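Notebook, ball storage test
9 May 2018

Started the second batch for the Flolaneo bounce comparison. Drop height is marked on the pole, same as in December.
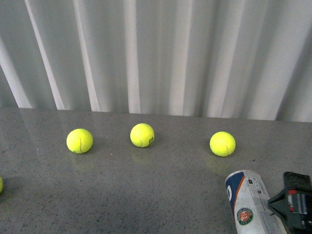
Before the first drops I wiped down the counter and let the balls sit at room temperature for 2 hours. The December batch went straight from the storage closet to the pole, and I think that's why the first few numbers came out low. I'll repeat one of those later if there is time.

The stone counter is polished, so a ball set down carelessly will wander. Let go of it gently with the seam off to one side and it stays put. Keep the curtain drawn behind the counter. Sun on the felt warms one side and we don't want that before a drop.

Weighed each ball on the Kwok scale, then squeezed it in the Esberg gauge at the same load as before. The gauge needle sticks a little near zero. Tap the housing and read again. Weights are in the blue folder, not here.

Drop readings so far are for 7 balls, all from cans opened this morning. The plan is 14, then the same set again after a week with the cans left open. Bounce heights read off the tape by eye, lowest part of the ball, same person reading each time.

Still to do:
Order more cans from Morkuno, last ones took over 2 weeks.
New tape for the pole, the print has worn off near the bottom.
Check whether the gauge needs the 400 g weight or the smaller one for zeroing. The label is missing.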